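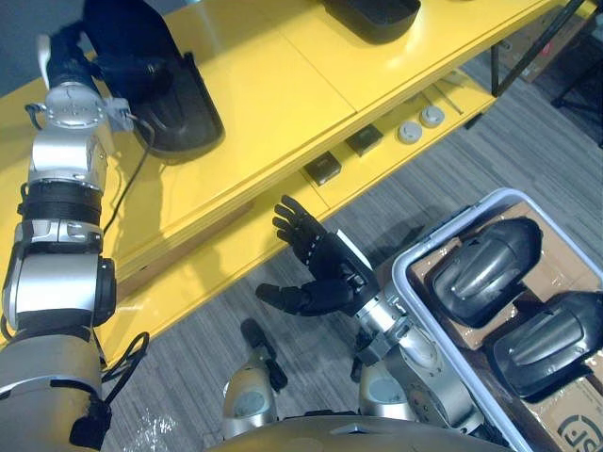

The yellow shelf rule

Dehua Fang bought her first yellow shelf for the stockroom at Harnance in November, when the old gray racks were already full and the repair bench had disappeared under returns. She picked yellow for a practical reason. Most of what the workshop handles is black, and small black parts get lost on dark shelves.

Harnance takes in odds and ends from other firms, sorts them, and sends them back out as usable stock. The list runs to 1121 part numbers. A good share of those are things without a proper box: shoe-shaped plastic pieces, small square cases, discs, rods.

Fang gives the top surface to anything long or awkward. The black shoe shapes go there, with space left between them so that one can be picked up without knocking the next. Small pieces go on the shelf below, like with like. Square boxes sit together and so do the round discs. Rods go at the far end, where they can be pulled out sideways.

She tried labels for a while. The ones from Seto peeled within 18 days, and the Ronine ones left glue on the plastic. Now she keeps a printed sheet by the door and replaces it when the layout changes.

Bins follow a similar rule. Each yellow bin has a ribbed divider. 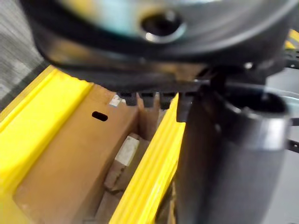 Fang moves the dividers more often than she expected to when she ordered the bins. A compartment that is too wide lets tall parts tip over, and one that is too narrow means emptying the bin to reach the bottom. She sets the width by the largest part going in and leaves a finger's room beside it.

The whole changeover cost $200 in dividers and took roughly 57 hours, most of it spent deciding what to throw out. Her colleague Nam still keeps a drawer of unsorted screws at the bench. Fang has left it alone so far, though it is on her list for the spring.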